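Equipment Planning FAQ: Two-Arm Tabletop Cells

Last updated 24th November

Questions about this page go to Mehwish Chaudhry in lab planning. Questions about purchase orders go to Faisal Durrani.

Who should read this?

Group leads who want a tabletop cell in next year's budget. If you only need time on a cell we already own, use the booking form instead.

When are requests due?

The end of March. Requests that come in later are held for the following round.

What counts as one cell?

Two arms, two grippers, the wrist cameras, one fixed camera, the enclosure, the table surface, power supplies and cabling. The control computer is a separate line because IT buys it. Please don't fold it into the cell price.

Can I ask for a single arm?

Yes, but say so in the first line of the request. The enclosure and mounting rail cost the same either way, so a one-arm cell is more than half the price of a two-arm cell.

Which suppliers are approved?

Pilen for arms and grippers, Jorko for frames and rails. Kazmi can quote for both but has a longer lead time. Anything else needs a note from Ghazala Janjua before you ask for a quote.

How long does delivery take?

Allow 13 weeks for arms and 6 for frame parts. Order the frame second. We have had frames sitting in the hallway for two months waiting on arms, and the fire inspector did not like it.

How much should I set aside for spares?

8 percent of the hardware price. Gripper fingers and cables go first. Motors rarely fail in the first year.

Do I need to budget for task objects?

Yes, and most first requests leave this out. Groups tend to use whatever is in the kitchen, then find that it breaks or can't be bought again when a second cell has to match the first. Buy duplicates of anything with an odd shape.

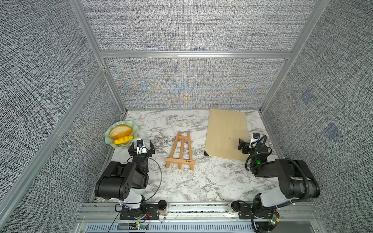

Table space is the item people misjudge most often. Work out your object list before you settle on a table size, and lay the objects out at full scale on paper. A ruffled glass bowl with a roll and a long yellow pastry in it takes up one rear corner, and a small easel laid flat and a wooden board use up much of what remains. Both arms still have to reach in from the front rail without meeting. If your objects are larger than these, ask for the wide frame at the start.

Is the fabric lining for the walls included?

No. It is 70 dollars per wall and is ordered through Foloser. Put it on the same request, under "Enclosure, other."

Who does the assembly?

Tyra Lindholm's team bolts down the rail and the arms. Your group runs its own cables and labels them. Plan on two days with no other work in that bay.

Can I move a cell to another room later?

Yes, with a new floor plan and a new electrical check. Nghĩa Sầm keeps the list of rooms that have already been cleared.

What if my request is turned down?

You will get the reason in writing. Most are sent back for a missing quote or no spares line, and can be resubmitted in the same round.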